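Vunwood Dining Hall Adopts Self-Clearing of Trays

Jan 18, 2020

The Vunwood residence dining hall has introduced a new procedure for returning trays and dishes at the end of a meal. Residents are now asked to clear their own tableware at a return table, where food scraps, paper and dishes are separated before anything goes to the dishwashing room.

The change follows a trial held at the Nolte building last May, during which 93 residents cleared their own places at the evening meal. According to the dining office, the kitchen at Vunwood serves 631 residents and handles about 2,000 pieces of tableware a day.

Each return table is fitted with a dish rack, a clear container for used paper and a tray for leftover food. Rice and other small scraps are to be emptied into the food tray before bowls and plates are placed in the rack. 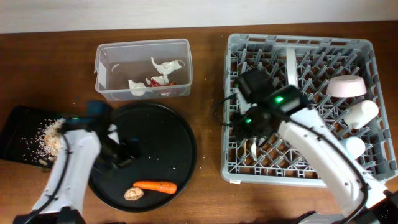 A return table with rice in the food tray, used paper in the clear container and a gray dish rack.

"Loose rice has been the main cause of blocked drains in the dishwashing room," said Sandra Tapley, manager of dining services. "We ask residents to take a moment at the table – the staff behind the counter will notice the difference."

Napkins and other paper belong in the clear container and should not be left in bowls or cups. Plates are to be stood on edge between the pegs of the rack, with bowls and cups placed after them. Forks and chopsticks should be removed from the tray first and handed in separately at the counter.
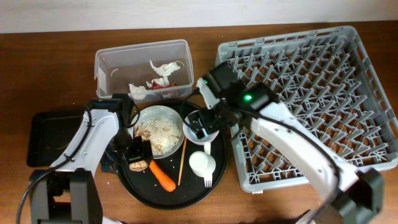
Residents who are unable to clear their own trays may leave them with a member of staff, as before. Meal hours and prices are not affected by the new procedure.

The racks and containers were supplied by Tallix under the hall's existing equipment contract. A further 70 racks have been ordered for the Ellis building, where the procedure will be introduced once the serving area has been repainted. Mojtaba Ansari, who supervises the dishwashing room, will hold short demonstrations at Vunwood before the evening meal through the end of the month. Questions may be directed to the dining office during regular hours.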